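Basket season at robot club

I have been meaning to write about the club for ages, and now July is here and my notebook is so full that I can't put it off any more. For those new to this blog, I help out with the student robot club in Hillham – I make the snacks, I hold the clipboard, and every so often I'm trusted with a laptop. This term's project is called Wedura, and the whole job is getting an arm to grip baskets by the rim and set them down somewhere sensible.

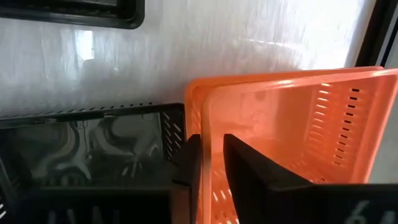 Tolera Endale, who is seventeen and very patient with me, wrote most of the grip code. The students log every single try, and when I left at 7 the sheet was up to 691. That is a lot of baskets for one term! Libor Šindelář, our coach, wants each try written down even when it goes badly (especially then, I think), and I've come to enjoy reading the comments column on the bus home.

Clear plastic is the part they argue over most. Half the group wants to save the see-through bins for the fall, and the other half wants them in the mix right away, shiny table and all. I'm with the second half, though I don't get a vote.

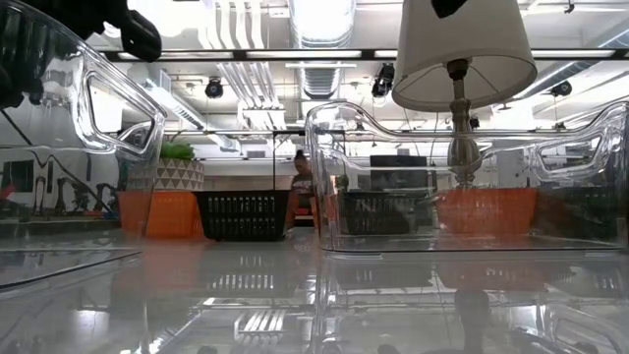 What people keep asking me

My last post brought in more mail than I'm used to, so I'll answer a couple of things. We have almost 30 students on the list, and the waiting list is run by Libor and not by me, sorry.
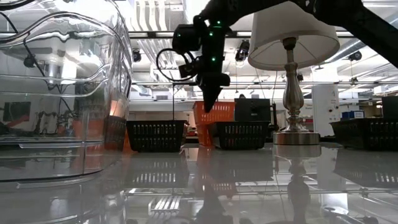

Do you need to know how to code before joining?

Most of ours started with none at all. They pair up with an older student for the first few weeks and pick it up as they go.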